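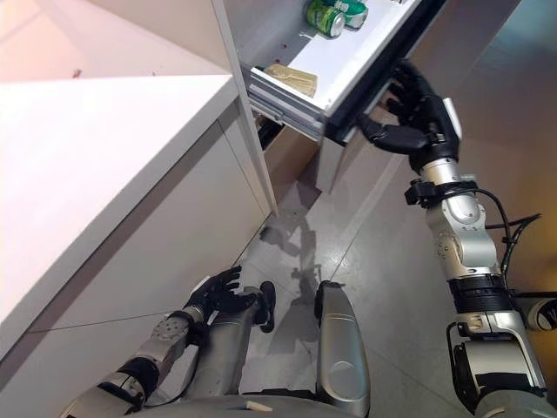

Green cans in the open drawer

Highest team total in our league?
Hi all! My uncle swears Dollier once made 1504 in a single cricket innings, back in August, and I've been laughing for two days. Does anybody keep the old scorebooks?
Impi Ahonen

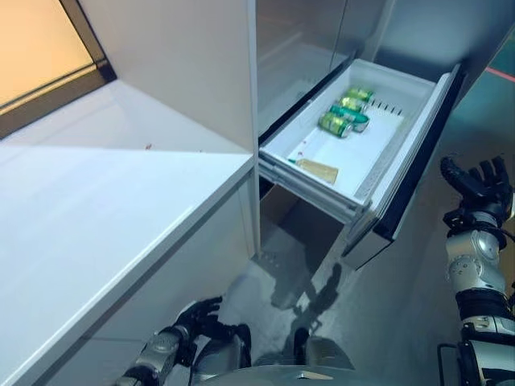
Bless him, I think he's mixing it up with their runs for a whole season. I kept score for Derkholm for years (lovely teas) and never wrote down anything close to it.
Kramer

no way
poravum53

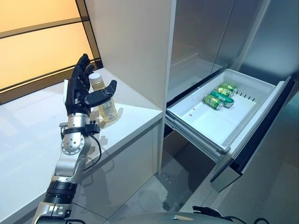 Ask at the Derkholm clubhouse too, they're a friendly bunch and the old books are in the cupboard by the door.
Kramer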